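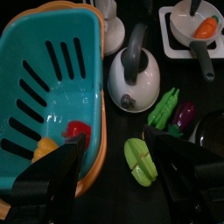 Home Forums Public Affairs Members Search Log in

Public Affairs > Local Government > Publication of councilors' declarations of interest

**ward_secretary_jemel**

Members will be aware that the Vommont District Council is considering a change to the rules on declarations of interest. At present every councilor and senior officer completes a declaration on taking office and updates it when circumstances change. The forms are kept by the clerk and may be read in person, by appointment, during office hours. Under the draft rule, all declarations would be placed on the council's website within 30 days of being filed.

The Jemel Ward Association has been asked to submit a response before the end of September. I would be grateful for the views of members of this forum, including those who live outside the ward. The draft covers land and buildings, paid employment, company shares, gifts and travel paid for by others. It also covers the property of a husband, wife or partner, and this has been the most disputed section at our own meetings.

I should state that the association has not yet adopted a position.

**Lindenpost**

I support publication without reservation. The existing arrangement meets the letter of openness and little more. A resident of Ghumman who wishes to read a declaration must travel to the district office, sign a book giving name and address, and read the form in the presence of a member of staff. Copies may not be made. It is difficult to see what public purpose is served by the signing of the book, and I know of residents who have declined to proceed once it was put in front of them.

Persons who seek public office accept a degree of scrutiny. The council sets the planning rules for the whole district and awards the contracts for road repair and refuse. Residents are entitled to know whether the people voting on those matters own land beside the road.

**old_chamber**

I served two terms on the council and take a different view. I have no objection to the declaration itself. I completed mine every year, including years in which nothing had changed, and I would do so again. My concern is with the section on husbands, wives and partners.

My wife did not stand for election. She ran a small business of her own, with her own customers, and would have been obliged to see its address and her share in it placed on a public website on account of a post for which I was paid a modest allowance. I do not believe I would have stood under those terms. In the smaller wards we already have trouble finding two candidates for one seat. In Jemel last time there was one.

**Lindenpost**

With respect to the previous writer, the interests of a household cannot be so neatly divided. If a contract is awarded to a firm owned by a councilor's wife, the benefit comes home to the same address. Any rule which left out family property would be a rule that told people where to put it.

**old_chamber**

That is a serious thing to suggest of people who have given years of unpaid evenings to this district. A spouse's interest in a contract must already be declared aloud at the meeting, and the member must leave the room. I left the room on four occasions. It is in the minutes.

**R. Seyoum**

I write under my own name, Robel Seyoum, as I was employed in the clerk's office at Prondbridge when that council introduced online publication. Some facts from that period may be of use.

The register at Prondbridge covered 141 people, being all councilors and the officers above a certain grade. By the first deadline 115 declarations had been received. The remainder arrived after reminders, apart from three, and the names of those three were read out at the following full meeting. All three were received within the week.

Two practical difficulties arose. The first was home addresses. The original rule required the full address of every property, and a number of members objected on grounds of safety, with good cause in at least one case. The rule was amended so that the member's own home was shown by ward only, while all other property was shown in full. The second was staff time. The forms were completed by hand, some of them very badly, and one officer spent most of a summer typing them. I would urge Vommont to settle on an electronic form before it settles on a date.

On the question of spouses, Prondbridge adopted a middle course. Property held by a spouse was declared to the clerk and published as a category only – for example, "shares in a building firm" – without a name or a value. A resident could ask for the particulars in writing and had to state which council decision the request concerned. It was not a perfect arrangement. Several requests were refused for reasons that I thought weak at the time.

**ward_secretary_jemel**

I am obliged to Mr. Seyoum. May I ask who decided whether a request for particulars should be granted?

**R. Seyoum**

The clerk decided in the first instance, with an appeal to the chair of the council. I considered the appeal to be the weakest part of the rule. The chair's own declaration was on the same register, and the one appeal I handled concerned a member of the chair's own group. An outside person should hear appeals, and the cost of this would be small given how seldom they are made.

**quietfields_ghumman**

I have read the foregoing with interest and find myself unable to agree fully with either side. The discussion has been conducted as though publication were the end of the matter. A form on a website is of value only if somebody compares it with something. In Ghumman we have had the minutes of the parish meeting online for years, and the errors in them are found, when they are found, by one retired surveyor.

I would prefer that the council check a portion of the declarations each year against the land records, which are already public. Such a check would do more than the website, and would not require the private affairs of anyone's wife to be displayed to the curious.

**Lindenpost**

The two proposals are not in conflict. I would gladly support both.

**quietfields_ghumman**

They compete for the same officer's time, as Mr. Seyoum has explained. The council will fund one of them.

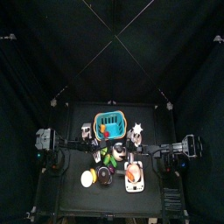

**marsh_lane_resident**

When must a councilor report a change, such as the purchase of a field, under the draft rule?

**ward_secretary_jemel**

The councilor has 60 days from the date of the change to file a new declaration, and the clerk then has a further 30 days to publish it.

**marsh_lane_resident**

I thank the secretary. It follows that a member might buy land, vote on a road beside it and see the purchase published three months later. I would ask that the association press for a shorter period, at the very least where a related item is before a committee.

**old_chamber**

The member would still be bound to declare the purchase at the meeting. I accept, however, that the period is too long. I never required more than an afternoon to complete the form, and I am slow with forms.

**Lindenpost**

I note with some pleasure that the former councilor and I agree on a point.

**ward_secretary_jemel**

I shall now attempt a draft response on behalf of the association, and invite corrections before it goes to our meeting:

1. That declarations of councilors and senior officers be published online.
2. That a member's own home be shown by ward only.
3. That the interests of a spouse or partner be published by category, with particulars available on written request and appeals heard by a person outside the council.
4. That the period for reporting a change be reduced.
5. That the council report each year on any checks it has made.

Item 3 will not please everyone. Two of our members have told me that they will vote against the whole response if it remains, and they hold opposite opinions as to why.

**quietfields_ghumman**

Item 5 asks for a report on checks but does not ask for any checks. I would propose "That the council check a portion of declarations each year against the land records, and report on the result."

**ward_secretary_jemel**

The wording is accepted and the draft has been altered accordingly.

**old_chamber**

I remain opposed to item 3 and would ask that my dissent be recorded when the response is sent. I have no quarrel with the remainder.

This topic has been closed to new replies by the moderator.

Comments (3)

**Tessel**
The council should also abolish the signing book at the district office. It could be done at once and requires no website.

**northgate_reader**
Does the draft apply to members appointed to the water board? The text I was given at the library omits the last page.

**ward_secretary_jemel**
Board members are covered by the final section. A complete copy has since been left at the library desk.

Contact the moderators | Forum rules | © Vommont Public Affairs Forum | Back to top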